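Chapter 4
Laundry and Linen Service

After reading this chapter, you should be able to explain how linen moves through a lodging property, set a par level for a given item, and sort soiled linen correctly.

Linen is the second largest expense in most housekeeping departments, after wages. A hotel that runs short of sheets can't sell its rooms, and one that buys too many ties up money on a shelf. The Stosmont, a property with 84 rooms used throughout this book, keeps its laundry in the basement and handles 700 pounds of linen on a busy day in March.

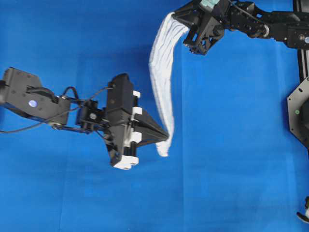

Terry and flat goods are kept apart from the moment they leave the guest room. Terry means bath towels, hand towels, washcloths, and bath mats. Flat goods are sheets, pillowcases, and table linen. The two groups need different drying times, and lint from terry will stick to sheets if they share a load. Color is the next sort. White goods can take chlorine bleach and colored goods generally can't, so a white towel and a cloth of the same cobalt blue as the surface under it would go into separate carts. Heavily stained pieces are pulled out at this stage and treated before washing.

4.1 Par Levels

One par is the amount of an item needed to outfit every room once. Most properties hold between three and five par. At three par, one set is in the rooms, one is in the laundry, and one is on the shelf. Properties that send linen out, such as the Rarden, need more, as a set may be on the truck at any time. 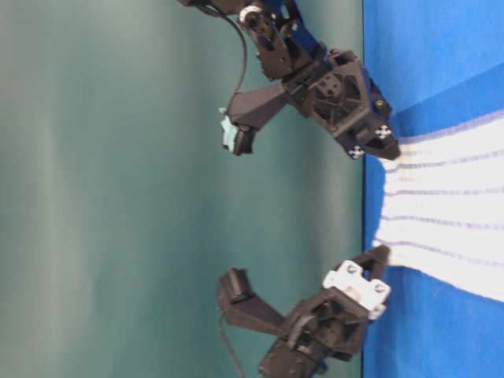 Par is figured item by item. A room with two beds may use six bath towels and only one bath mat, and the storeroom has to reflect that. Losses must be added as well. If the Stosmont discards 40 hand towels in a quarter and 10 more go missing, the next order starts at 50 before any growth in business is considered.

Key terms: par, terry, flat goods, discard, soil sort

4.2 The Wash Cycle

A commercial cycle begins with a flush, which carries off loose soil before any detergent is added. Suds, bleach, rinse, and extract follow in that order. Water temperature and chemical dose are set for each type of load and posted beside the machine.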